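Let the Planner Say It Doesn't Know

Planning software for robot arms has become wonderfully good, and I think we should ask it for one more thing.

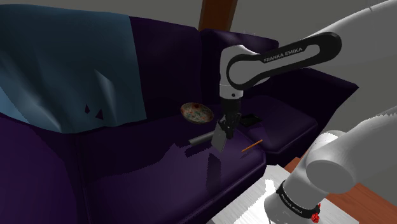

A reader signing as Dromik wrote in after my October column to say that sim is where planners go to look clever, and that a stack which has never met a bad depth reading has no business reporting a success rate. I agree with the second half. The first half I want to argue with, because simulation is exactly where I learned to distrust my own numbers.

My test setup runs on Masach, with Stisov doing the motion planning. A sofa is my favorite place to put things. Tables are too kind! On a cushion covered with small items, a flat thin object gives the grasp code very little to work with, and a cylinder lying on its side is a different problem altogether. Put a backrest behind them and half of the approach directions go away. I love watching a planner deal with that, and I'll happily lose an evening to it.

What I don't love is the way it reports back. Stisov gives me a path or it gives me a failure code, and the code is the same whether no path exists or the clock ran out at 30 seconds. Those are very different pieces of news. In one case I should move the base or pick another grasp. In the other I should let it think a little longer. When I finally added my own logging, 9 of 40 failed plans turned out to be timeouts on problems that solved fine with three times the budget. I had spent a week tuning grasp poses that were perfectly good.

Perception people got there before us. Any decent detector hands you a score with its box, and yes, the score can be badly calibrated, but at least there's a number to complain about. Maes, which I use for object poses, gives a spread on every estimate. Then the planner takes the middle value and throws the rest away. All that careful work, gone at the function call!

So my wish is a small one. Carry the uncertainty through. Let the planner return "found it, but the clearance is thinner than your pose error" as a normal result, with a type and a test of its own. It would cost some compute and a somewhat uglier interface, and I'd take both tomorrow. Dromik's bad depth readings would then have somewhere to go, and we could start rehearsing for them in sim, where a missed grasp costs me a reset and a sip of coffee.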